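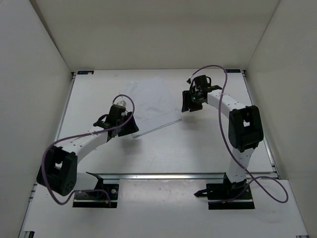

The open day at Grastside started with towels and table linen, and I was glad, because folding is the part of housekeeping I do worst. Our group had 15 visitors, and Kwan-ho Tu from the linen department led us. He told us that most people hurry the first fold and then try to repair it with the later ones. On a white table a white cloth is hard to follow with the eye, and you must look for the creases and the edge lines. The piece there had a flat folded band along its near side, and behind the band there were still shallow wrinkles across the middle. Mr. Tu said such wrinkles should be smoothed from the center to the outside before the next fold.

After this we went to the practice tables. I shared one with Feng-yi Lai, who works in a small guesthouse and has much quicker hands than me. We each got 2 napkins and one bath towel. For the towel, we learned to hold it up by the corners first and let it hang for a moment – the weight of the cloth takes out a part of the wrinkles. My first towel was crooked anyway. The second try was better.

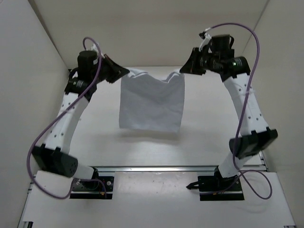 Should a cloth be ironed before it is folded?

Table linen should be ironed first, while it is still a little damp. Towels need only a good shake and a flat surface, and ironing makes them less soft.

The visit took the whole morning, with tea at the end. Bring your own cup, they have few. The next open day is in September, and registration is at the front desk.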